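Instruction booklets: keep or toss?

kinari_dad
Moved house in February and found a box with 36 manuals in it. One of them is for a Lullberg bread maker we gave away two apartments ago. My wife says recycle the lot. I say the minute I do, the boiler will know.

gravelpit80
Toss. Everything is a PDF now. I scanned mine over a winter, 984 pages, and have opened that folder once, to show somebody I had it.

mossy_gutter
Disagree with gravelpit. The Nemach site dropped every manual older than my dishwasher, and my dishwasher is not old. Try finding what error 4 means when the only result is a video of a man sighing at his own dishwasher.

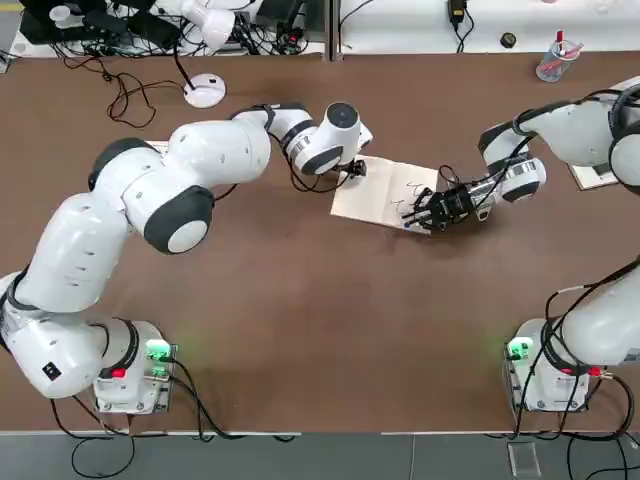
Paper wins for me when I'm in the middle of a job. My phone goes dark every time I pick up a screwdriver, and then it wants my thumb, which has grease on it. A booklet lies open on a big brown table and stays awake. Mine needs something heavy on the corner - pale paper like that loves to spring shut the second you find the right page.

gravelpit80
You can turn off the screen timeout. It's in the settings. There's probably a manual.

tinfoil_hinge
Keep the boiler, the oven and anything with a warranty. My Gajdoš heater cost me 630 and the only wiring diagram is inside the back cover, printed for ants.

kinari_dad
Compromise reached. Boiler stays, bread maker goes. She has also found my box of spare cables, so I may be starting another thread.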